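Ticket 219: Mixing bowl rocks on flat surface
Product: Oksanen nesting bowl, large, green
Site: Wostville test kitchen
Opened: Jul 20, 2021
Status: Waiting on supplier

Reported: Bowl rocks when stirred by hand. Began after the set was moved to the new dishwasher. The smaller bowls in the set sit flat.

Step 1. Checked counter with level. Counter is fine.
Step 2. Swapped in a Trekier bowl of similar size. No rocking.
Step 3. Loaded the Oksanen bowl with 600 g of flour. Rocking reduced -- still present.
Step 4. Rested the bowl upside down for 13 hours, then repeated step 3. No change.
Step 5. Went over the inside and the rim for cracks or warping. None found by touch. Picture attached.
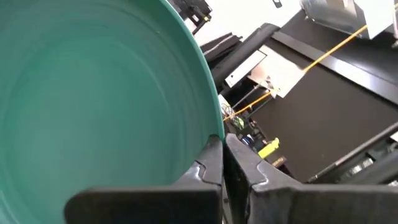 Large bowl, interior and rim. Faint concentric rings on the inside.

Rings treated as cosmetic, not related to the fault. Suspect the base has bowed. Asked Wurnero for a replacement and the dishwasher temperature limit. Bowl to be washed by hand until they reply.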